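From the back bench: the two-handed breakfast project

Hello again from the far end of the workshop, where the kettle lives and where I've been hogging the good monitor since February. A few of you have asked what on earth I'm doing over there, so the editor gave me this spot to own up.

Short version: I'm trying to teach a pair of robot arms to set out breakfast. The real arms are still half built (one of them is in a tub under my bench, please don't put your coffee on it), so for now everything happens in simulation. I named the project Skollevus after a misspelling in my own notebook and it has stuck, even on the shelf label. The control code talks to a little motion planner I wrote last winter called Suvavum, and it's as patched together as you'd expect from something typed mostly after 10 at night.

I started with a croissant because I thought it would be easy. It doesn't roll away like an orange, and it doesn't need to be kept level like a mug. Then I sat down to work out where you'd want two hands to go around a plate and spent 4 evenings on that alone! Do you hold the rim steady with one hand and pick up with the other? Do you come in from the sides or over the top? I ate a fair number of pastries in the name of research and I still couldn't tell you what my own thumbs do. 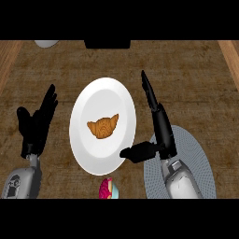
The fingers are the part that eats up my time. With a plain two-jaw gripper you tell it open or closed and go get a sandwich. With proper hands, every joint wants a number, and if one of them is off the whole hand gets strange in a way that's hard to spot until you slow the playback right down. I had a sign flipped on one thumb for most of a week. I blamed the planner, then the plate, then my computer, and it was one minus sign in a file I hadn't opened in ages.

Contact is the other headache. My first plate model had a collision shape that was basically a solid puck, so the hands thought they were bumping into something well above where the rim was drawn. I rebuilt it with a proper dip in the middle and that helped a lot - though it also made each run slower, and my laptop fan now sounds like the dust extractor.

As of last night I've logged 2,027 simulated attempts. Most of them are junk, and I'm keeping them anyway, because the junk is where I find out what to fix. The best batch so far had 19 clean lifts in a row before a hand wandered off and smacked the table. I did cheer out loud. Sorry to whoever was gluing something at the time.

On the real hardware: the Vrabec wrist brackets are printed and sanded, and they fit after some persuading with a file. I still need to finish the wiring looms and find a power supply that doesn't whine. If you have a bench supply gathering dust at home, I'd love to borrow it for a month or so. I'm also after a chunk of old tabletop, the more scratched the better, that I can bolt things to without feeling guilty.

And if anyone fancies writing code for the slow, boring bit (sorting the good runs from the bad ones), come find me. I'm usually in from 7 p.m., back bench, next to the tub marked Sullard that has nothing to do with Sullard anymore. I'll bring the croissants.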